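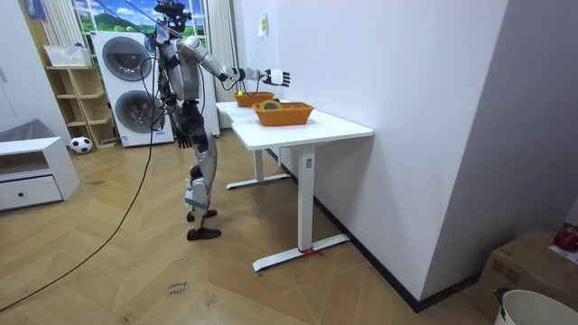 Texto: Viera Zeman
Revisión didáctica: Notburga Strebel
Septiembre

Capítulo 17
La visita técnica: observar un robot en funcionamiento

El alumnado que llega a este capítulo ya conoce los actuadores, los sensores y los lazos de control. Falta ver cómo se combinan cuando un robot trabaja delante de un grupo de personas. El caso que se estudia es una jornada de puertas abiertas en el taller de Skolham, donde un humanoide clasifica objetos en una sala preparada como una vivienda, con cortinas, estantería y aparatos de lavandería. La tarea se plantea en pocas palabras: hay dos cestas sobre una mesa blanca, una para fruta y otra para material de oficina, y cada objeto debe acabar en la suya.

Una demostración se observa mejor si se ha leído antes la ficha de la tarea. La de Skolham, que en el taller llaman ficha 643, indica los objetos admitidos, la posición de las cestas y el criterio para dar un intento por válido. No dice nada del orden en que se recogen los objetos. El orden lo decide el programa de control, llamado Saltel, y puede variar de un intento a otro.

Conviene fijarse primero en el agarre. Un plátano es alargado y curvo, y admite varios puntos de contacto; una fruta pequeña y redondeada ofrece menos superficie y puede rodar. El visitante debe anotar por dónde se acercan los dedos, cuáles tocan el objeto y a qué altura sobre la mesa se desplaza la mano.
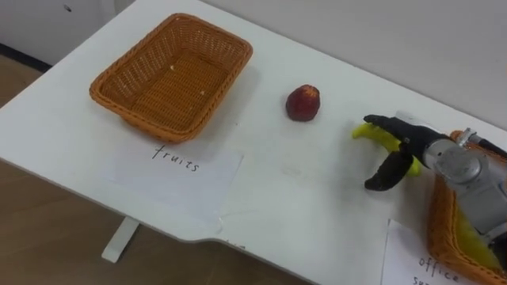 ¿Puede el público hablar con el operador durante un intento?
Solo cuando el operador lo autoriza; las preguntas se reservan para la pausa entre un intento y el siguiente.

El segundo punto de atención es el espacio. Las cestas tienen su rótulo escrito a mano en inglés, «fruits» y «office supplies», en la parte de la mesa más cercana al observador. Para una persona, la palabra basta. Para el robot hay que estudiar qué información utiliza: la lectura del rótulo, la posición de la cesta o una instrucción previa. El resultado puede ser idéntico en los tres casos – y por eso no permite, por sí solo, saber qué método se ha empleado.

Un rollo de cinta de embalar plantea otro problema. Su forma circular y el hueco central permiten sujetarlo por el borde exterior o introducir un dedo, y su color puede acercarse al de algunas frutas.
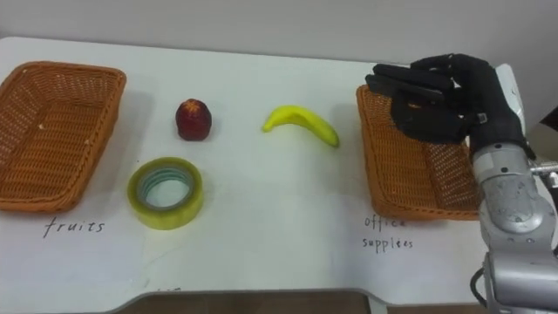
Fotografías: archivo Prolier / taller de Skolham

Al terminar la visita, cada grupo redacta un informe de 2 páginas. Se separará lo observado de lo deducido: «los dedos se cerraron sobre el plátano» es una observación; «el robot reconoció el plátano», una deducción. En el apartado 17.1 se explica cómo preparar la hoja de registro, con el modelo Karamanlidis como punto de partida.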